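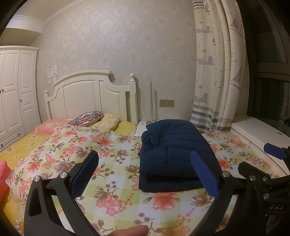
Small bedroom, jacket folded on the bed.

From: Valtteri Harju
Subject: Re: Humidity readings in the north bedrooms, Kiketton

> The logger in the back bedroom has shown 74 to 78 per cent overnight for
> most of December. The Ultura extractor in the bathroom is on its boost
> setting and I can hear it running. Should I swap it for a larger one
> before the next round of readings, or is the trickle vent the problem?

I would leave the fan alone for now. A larger fan will not help if it cannot draw air from the bedroom, and on the Kiketton plan the bedroom door closes onto carpet. Measure the gap under the door first. You want 10 mm clear across the full width, measured from the top of the carpet pile and not from the boards. On the last two houses I looked at, the gap was under 4 mm and the fan was pulling nearly all its air down the stairwell.

Second, check where the logger is. If it sits on the outside wall or behind the headboard it reads the air next to a cold surface, and the relative humidity there will be well above the room figure. Put it on an inside wall at 1.5 m, away from the radiator, and give it a full day before you trust it. Please also post the temperature column. 76 per cent at 14 degrees and 76 per cent at 19 degrees are different problems, and I can't tell from your message which one you have.

For comparison, my own run in the Wokstead house covered 11 nights at a ten-minute interval. I lost a few records when I changed the battery and ended up with 1,999 in total after adding the daytime samples I had kept. With the door shut the bedroom averaged 18 degrees and 71 per cent. With the door wedged open it dropped to 62 per cent by the second morning, same fan setting, same heating times. I then planed the bottom of the door and got 64 per cent with it shut.

On the trickle vent: the Lepik type has a foam insert that clogs with paint dust. Slide the cover to the left, lift the insert out and rinse it. If it has gone hard, throw it away and fit a new one. Do not run the vent without it, you will get flies.

One correction to my earlier post. I gave the dew point for 18 degrees and 71 per cent as 11 degrees. It should be 12.7. I had read the wrong row of the table. The conclusion about the window reveals stands, with less margin than I said.

Can you send the raw file as CSV? The spreadsheet you attached has the dates in two formats and I would have to sort it by hand.

Valtteri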